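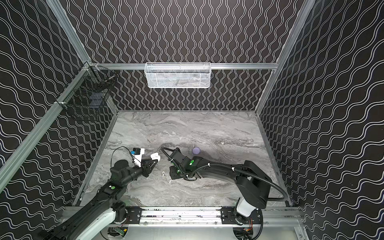

White wire-mesh basket on an aluminum rail, wavy-line panels behind.

Statell Household Inventory Tables
Data card and README

Statell is a set of tables listing the contents of home storage: drawers, shelves, baskets, bins and hooks. Records were entered by residents on a paper form and keyed in later. The release is meant for work on item naming, storage categories and free-text cleanup. It contains text and numbers only.

Release date: Friday, January 26, 2024

Contents
items.csv: one row per item entry
places.csv: one row per storage place
homes.csv: one row per home, 104 rows
synonyms.csv: 248 name pairs, merged by hand
CHANGES.txt

Files are UTF-8, comma separated, with a header row. Empty cells mean the resident left the field blank. A zero is a real zero.

Fields in places.csv
place_id: string, unique
home_id: string, joins to homes.csv
kind: drawer, shelf, basket, bin, hook, other
mount: wall, rail, floor, furniture, unknown
open_top: yes, no, blank
note: free text, original spelling kept

Use kind=basket for any mesh or woven container without a lid. Wire trays with no raised sides go under shelf. The first form did not make this split, and older rows were recoded from the note field where the note allowed it. The rest carry kind=other.
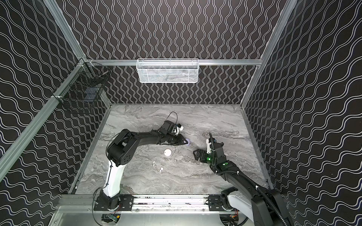

Shallow rectangular basket mounted on a rail (kind=basket, mount=rail).

Fields in items.csv
item_id: string, unique
place_id: string, joins to places.csv
name_raw: as written
name_clean: lowercase, singular, synonyms applied
qty: integer, blank if the resident wrote "some" or "a few"
last_used: week, month, year, longer, blank

Cleanup
Names were cleaned with Obi, a small rule-based tool included in the tools folder. Obi strips sizes and colors, then looks up synonyms.csv. It does not correct spelling. Brand names were removed by hand. To rebuild name_clean from name_raw:

cd tools
python obi.py --in ../items.csv --min-len 2

Known problems
Kitchens are overrepresented. Garages were optional on the form and many homes skipped them.
Ten homes (the Plesus group) used a shorter form with no last_used field. Filter on form=short in homes.csv.
The mount field is unreliable for hooks.
"Box" as an item name can mean the box or whatever was in it.

Splits
There is no official split. If you make one, split by home_id. Splitting by item puts the same drawer on both sides.

License and contact
Tables: CC BY 4.0. Tools: MIT. Corrections go to the Broneo issue tracker with the item_id or place_id in the title. The next release is planned for June and will add a room field to places.csv.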